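Quarantine by Consent: What the Ellosholm Measles Outbreak Should Teach Public Health Authorities

Opinion
Tuncay Toprak
24 November 2019

When the district health board closed the schools of Ellosholm in May, it did so with the full authority of the law and with very little notice. The order was issued in the evening and took effect the following morning. Parents learned of it from a sheet of paper fixed to the school gates, from each other, or, in the case of families living on the Benar side of the river, from the driver of a school bus that had been told to turn back. Four cases of measles had been confirmed at that point. By the time the order was lifted the number had risen, and the board has since described its own conduct as proportionate, timely and effective.

I do not dispute the first two of those words. Measles is a serious disease, it spreads through the air with great ease, and a board that had waited for certainty would have been open to much graver criticism than any I intend to make. My concern is with the third. The effectiveness of a public health measure depends on what people do once they have been told of it, and on whether they will do the same when they are told again. On both counts the record of this spring gives cause for unease, and the board's report, published last month, passes over it in two paragraphs.

The report states that 432 persons were asked to remain at home as contacts of a confirmed case. It does not state how many of them did so. The board's position is that compliance was not measured because no system existed to measure it, and that to create one in the middle of an outbreak would have taken staff away from tracing. This is a fair answer as far as it goes. It does not explain why the same report goes on to attribute the end of the outbreak to the home quarantine. If the board does not know who stayed at home, it cannot know what their staying at home achieved.

What is known comes from less formal sources. The parish council in Lau held two open meetings during the summer, and the minutes are available to anyone who asks for them. They record parents who had been told to keep one child at home but were given no instruction about brothers and sisters. They record a care assistant who was told by telephone that she should not go to work, and told by her employer that without a letter her absence would be unpaid. The letter arrived after her quarantine had ended. They record a family who received a call in a language that none of them spoke well, understood that a test had been arranged, and travelled by public bus to a clinic that was not expecting them.

None of these people set out to defy the board. Most of them appear to have tried rather hard to do what was wanted. The failure was one of administration, and it is important to call it by that name, as there has been a tendency in the months since to speak of the outbreak as a failure of public attitude. The chair of the board has referred on several occasions to a decline in trust. Trust did decline. It declined most sharply in the households that had dealt most closely with the board.

There is a practical question here that ought to be settled before the next outbreak. It concerns money. A person who is ordered to stay at home for the protection of others is performing a public service and should not bear the cost of it alone. The present rules allow compensation for lost wages, but only on written proof of the order, only for those with a regular contract, and only after a waiting period of seven days. The waiting period was designed for ordinary sickness. Applied to quarantine, it means that the cost falls on the worker during precisely the period when staying at home matters most. I have been told that the sums saved by this rule are small. I can well believe it, and it strengthens the case for abolishing it.

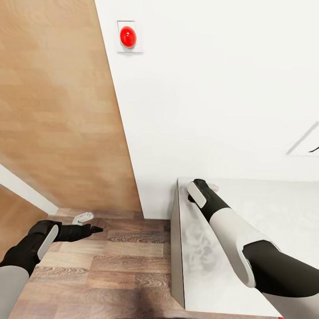
A second question concerns the power to close. The board may close a school, a nursery or a place of public assembly on the signature of a single medical officer. I would not wish to see that power weakened. Speed is of great value in the first days of an outbreak, and a requirement to consult widely before acting would in practice be a requirement to act late. There is, however, a difference between consulting before a decision and accounting for it afterwards. The order in Ellosholm gave no reasons beyond the name of the disease. It gave no date for review. Head teachers who asked what conditions would have to be met before they could reopen were informed that they would be notified in due course.

A published order should state, in plain terms, the reason for the closure, the date on which it will be looked at again, and the name of an office that will answer questions about it. This would add one page to the paperwork. It would also oblige those making the decision to have formed a view on how it should end, and some of the confusion of May suggests that this had not been done.

It is sometimes said in reply that the public does not read such documents and that detail invites argument. My experience in Cillitz, where I served for seven years on the municipal health committee, was rather different. During a whooping cough outbreak there we published a short bulletin each afternoon. It gave the number of cases, the streets where the clinic van would stop the next day and any change in the advice. It was a dull document. It was read in shops, pinned up in stairwells and, on at least one occasion, corrected in red ink by a retired pharmacist who had found an error in our opening hours. People argued with it, certainly. They also turned up at the van.

I do not offer Cillitz as a model in every respect. It is a smaller place, the disease was a different one, and we made mistakes of our own, including a delay in supplying vaccine to the two private practices that I still regret. The comparison is useful on one point only. We assumed that people would want to know what we knew, and we arranged our work accordingly. In Ellosholm the board appears to have assumed that information was something to be released once the facts were complete. Facts in an outbreak are never complete.

The matter of vaccination itself deserves a word, as much of the public discussion has centred on it. There have been calls to exclude unvaccinated children from school permanently, and a motion to that effect is expected to come before the regional assembly. I understand the feeling behind it. Parents of infants too young to be vaccinated have every right to be angry at a risk which they did not choose. Yet the board's own figures show that the greater part of the gap in coverage is made up of children who have missed a second dose, and that these children are concentrated in the outlying villages, where the vaccination clinic now sits on one morning each month. Until recently it sat every week. To cut the clinic and then to exclude the children who were not brought to it would be a poor way of conducting public business.

Before the assembly takes up the question of exclusion, therefore, it should restore the weekly clinic and give it a year. If coverage does not improve, the argument for compulsion will be a good deal stronger, and I would be prepared to listen to it. Refusal on principle exists and must be dealt with, but it is a smaller problem than the debate would suggest, and measures aimed at the few should not be allowed to stand in for services owed to the many.

I turn finally to the staff of the board, who have been criticised, in some cases by name, for decisions that were not theirs. The tracing team in May consisted of seven people, several of them borrowed from other duties. They worked through the evenings and, by every account I have heard, with patience and courtesy. They had to read from a script that had last been revised for a different disease, and they had no access to interpreters after office hours. When callers asked about wages, they had nothing to tell them. It is to their credit that as many people were reached as was the case.

The board will meet again before the end of the year to consider its budget. The report recommends the purchase of a new case management system, and I have no objection to that. Better records would at least allow the next report to say who was contacted and when. But the members should also have before them the cost of an interpreter service that operates in the evening, of letters issued on the same day as the order, and of wage compensation from the first day of quarantine. These items do not appear in the draft. They could be added to it without difficulty, and I hope that at least one member will move that they should be.

Tuncay Toprak is a former member of the Cillitz municipal health committee. The views expressed are the author's own.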